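The room in Skestura

My aunt had two rules about a bed. You do not sit on it in street clothes, and you do not leave a thing on it that you will not take away before night. I followed the first rule for most of my life. The second one I broke every day after Irena went north to work, and by August I was sleeping on a strip as wide as my own shoulders, with the laundry beside me like another person.

She had rented me the room herself, before she left. It was in Skestura, over the shop of Mr. Echeverri, who sold buttons and repaired zippers. The rent was 1,280 each month and he wrote it in a green book with a pencil, so that he could change it, he said, if I was good. In two years he did not change it.

The letter came in the morning. Irena wrote always short letters, because she said that long ones were for people who did not plan to come back. This one had four lines. She had got her free days. She would take the night train from Flodus. I should not meet her at the station, she knew the way. And then, at the bottom: "I hope I can see the bed."

I read this line many times. It could be a joke. With Irena you had to wait to learn if it was a joke, sometimes until the next day.

So I began. I took everything off and put it on the floor, and then I understood that now I had no floor, and I put it all back on the bed. I pulled the sheet straight at the corners. It was the beige one from her mother, and it had been washed so many times that it had become almost no color. Then I took the first shirt by the shoulders, the way my aunt used to do it, and I could not remember what came after the shoulders.

Mr. Echeverri came up with the mail for the other tenant, who was never at home, and he stopped at my door.

"You are moving?" he asked.

"I am folding."

He looked for some time. He had fixed clothes for forty years and I think it caused him a kind of pain.

"First the dark things," he said. "Dark things are small. Socks, handkerchiefs. You finish them fast and you feel that you are a good worker. Then the shirts."

He did not come inside. He stood with the letters in his hand and told me how to do it from the door, and I did it. Sleeves to the back. The collar up. No, the other way. When I made a mistake he closed his eyes.
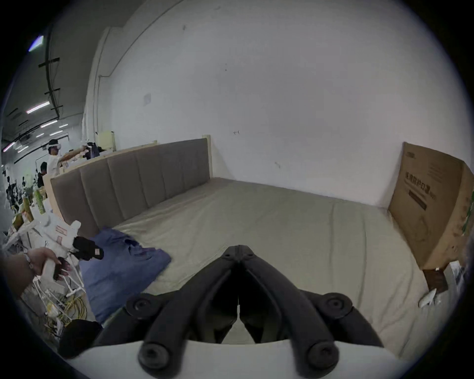
*Dougal Lamont*

The blue shirt was the one I left for the end. I had found it under everything, against the wall, and I had forgotten that it was not mine. Irena slept in it on warm nights. She must have left it when she packed, or she had decided that it should stay. I did not know which, and I had never asked her in a letter, as I did not know how to make such a question short.

"That one too," said Mr. Echeverri.

"That one needs to be washed."

"It does not look so bad to me."

"It needs to be washed," I said again, and he gave a small nod and went down to his buttons.

I did not wash it. I opened it on the sheet, near the side where she always slept, and I pressed the front of it with my palm. It did not become flat. It was made from a cheap cloth from the Skotmont mill, where my uncle had worked, and he used to say that a Skotmont shirt has its own opinion. I tried the sleeves to the back and the collar up. I tried it on my knee. Each time I put it down it opened again, slowly, one arm first.

In the afternoon the bed was clear, except for the shirt. I had put the socks in the drawer and my work clothes on the chair. I had found under the pillow a ticket for the tram, a spoon, and one of the pencils of Mr. Echeverri, and I could explain only the ticket. I swept the floor. I bought bread and some plums. I counted what money I had in the tin and it was 2,090, enough for the rent and for a dinner in the place by the river, if she wanted to go out, and she would probably not want it.

Then I had nothing more to do, and the night train was still standing in Flodus.

I lay down in my street clothes. I want to say that I did it without thinking, but I thought of my aunt, and I did it anyway. The bed was very big. I had forgotten that it was a bed for two people, and when I put out my arm to the side there was only the sheet, and it was cool, and after the sheet there was the shirt.

I must have slept. When I opened my eyes it was gray in the window and there was a bag next to the door which had not been there before. Irena was on the edge of the bed with her coat on. So she also sat on it in street clothes. I noticed that first, before her face.

She had the blue shirt in her lap. She was folding it, not fast, without looking at it, and she was looking at the wall where the paper had come loose in the winter.

"You did not fix the paper," she said.

"No."

"You cleaned the bed, though."

"Mr. Echeverri helped. From the door."

She laughed, quietly, for the other tenant, who was never at home. The shirt was now a small square with the collar on top. She put it on the chair with my work clothes, and we both watched it, and it stayed closed.

"How many days do you have?" I asked.

She began to take off her shoes. "Are there still plums?" she said. "I smelled them on the stairs."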